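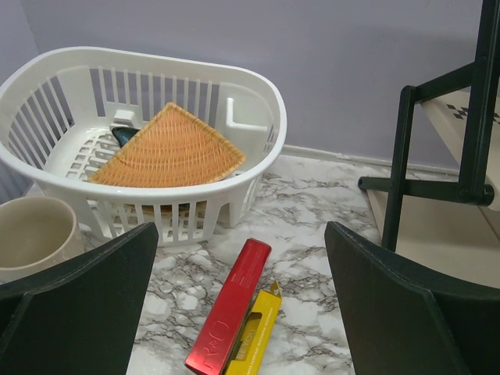

Open day at the Gisosstead studio: notes from a Grernico reader

Posted 15 February 2018

I have been reading Grernico since the third volume, and I have been let down by enough adaptations that I went to the Gisosstead open day expecting very little. The studio is making the animated version. It sits in an office park outside Wurutton, past a tile showroom and a dentist, and the sign on the door is so small that I walked by it and had to come back.

The invitation promised "a full look behind the making of the series." What we got was a lobby talk, three rooms, a screening and a shop. I'd say that is half a look, and the shop was the best lit part of it.

The lobby talk

Ginette Penner, the series producer, spoke first. She was pleasant and quick and used the word "faithful" a lot. The show would be faithful to the clans, faithful to the ending, faithful to the spirit. I started to wonder about that last one. When a studio says it is being faithful to the spirit of a book, I assume the plot has gone missing.

For anyone who hasn't read it: Grernico is about two families of hired killers who live on opposite sides of a salt marsh and have been under a truce for longer than anyone in the story has been alive. The heir of the Drummond family, Aldo, can stop an attacker's arm by listening to it. The heir on the other side has no power at all and is hiding the fact. The truce is called off in chapter one. After that it is mostly people being clever and then dying.

The trouble with filming it is easy to see. Aldo's ability makes no light and no noise. In the comic he closes his eyes, there is a panel of almost nothing, and then a man is standing there unable to swing. It works because you control how long you look at that empty panel. On a screen somebody else decides that for you.

A woman near the front asked how they were handling it. Penner said we would see in the screening and that she thought we would be happy. I wrote down "glow?" and underlined it.

Design room

Iona Chisholm runs character design and had pinned up the whole cast along one wall, in order of height. This was the part I enjoyed most, and I'll try to be fair about it. The Drummond family look like relatives. They share a jaw and a way of standing with the weight on the back foot, and Chisholm said she got the stance from one small drawing in volume two where the grandfather is waiting for a boat. I went home and checked. The drawing is there, and he does stand like that.

The other family is less good. Their clothes have picked up a lot of straps and buckles, none of it in the book, where they dress like people who dig for shellfish because that is what they do when they are not killing anyone. I asked about the buckles. Chisholm said the two sides had to be told apart in a dark scene, and that a test group had mixed them up. I don't doubt it. I mixed them up too, for most of volume one, and I took that to be the point. They are the same people with a marsh in between.

She also said Aldo's age had gone up by a couple of years. I asked whether that had been the author's idea. She said it had been "talked through." I didn't find out with whom.

The fight room

Wendelin Berchtold plans the fights. He is a big, slow-talking man who apparently films himself and his assistants with wooden swords before a single frame is drawn. He showed us one of these films next to the finished drawings, and the match was very close, right down to a stumble that he had decided to keep.

The duel on the eel racks runs to 3977 drawings. The guide read this number off a card and the group made an impressed noise. I have no idea whether it's a lot. It lasts several minutes, so it could be generous or it could be cheap, and the card didn't say how it compares with any other fight in the show. I asked Berchtold and he said, "It's more than they wanted to give me," and got a look from the guide. I liked him.

What I can say is that it's clear. I could tell where everyone was standing, how far apart they were, and who was on bad footing. Plenty of shows with far more money can't do that. My worry is that Berchtold's fights are so physical, all grip and balance, that the stranger powers may look silly when they turn up. He had nothing to show us with the powers in. They are added by another team, he said, upstairs. Upstairs was not on the tour.

Sound

The sound room was cramped and we went in by turns. Mariama Antwi let us hear the marsh, which is made of several layers: reeds, mud, a far-off bell, birds. With the birds off it was frightening, and I hope they use it that way. She then played what she called a first try at Aldo's listening. It was everything dropping out except one heartbeat.

I've heard the heartbeat before. So have you. It's in every film where a soldier is near an explosion. Antwi seemed to know this, to be fair to her, and she played a second version with no heartbeat, only cloth moving, the sleeve of the man about to strike. It was far better. I asked which one was in the show and she said that was still being decided. Several of us told her the sleeve. She wrote it down, or wrote something down.

The screening

We saw 6 minutes of the first episode, the breaking of the truce. The backgrounds are lovely. The marsh is gray and flat and goes on forever, and they have left it alone, with no big clouds or sunset. The voices are all right. The grandfather is excellent, tired and a bit mean.

Then Aldo stops the first attacker, and his eyes glow blue.

I don't want to make more of it than it deserves. It's a short glow. But the whole trick of the character is that you can't see him do it. Later in the book this matters a great deal, since his enemies spend two volumes getting it wrong and guarding against his eyes when it is his ears they should fear. If his eyes light up, his enemies are no longer mistaken for a good reason, and a viewer who has never read the book will make the same guess and think the show cheated. Or perhaps that's the plan, and the glow is there to fool the viewer as well. A man behind me suggested this on the way out and I've been turning it over. It would be smart. I don't think a studio that adds buckles so we can tell people apart is going to try it.

Questions

Bahman Shirazi, who writes the scripts, took questions at the end. He was the most open of the lot. He said the season covers the story up to the ferry and no further, that the blind aunt has been cut, and that he had fought for her and lost. There was a groan at that. He said he had given some of her lines to the grandfather. I can see it working for the speech about salt. I can't see it working for the letter, which only makes sense if the person holding it can't read it, and when I put that to him he said, "Yes, that was my argument." He did not say what had replaced it.

Someone asked about a second season and Penner stepped in to say it was too early. Someone asked about the release date and was told June.

The shop

There was a numbered print of the two heirs, limited to 3000, which is a strange idea of limited. There were keyrings of the Drummond crest with the heron facing the wrong way. I pointed this out at the till and was told it faces both ways depending on the volume. It doesn't. I bought the background art booklet, which is thin but well printed, and it has the eel racks in it without any people.

Practical notes if they hold another one: parking is free and the lot is big enough. The rooms are up a short flight of stairs, though there's a lift if you ask at the desk. No photos past the lobby. The tour took close to two hours and there is nowhere to sit until the screening. The coffee was free – I had two – and the place across the road does a decent egg roll until mid-afternoon.

I'll watch the first episode when it airs, mainly for the fights and the marsh. If the sleeve is in it I'll write again. If it's the heartbeat I probably won't bother.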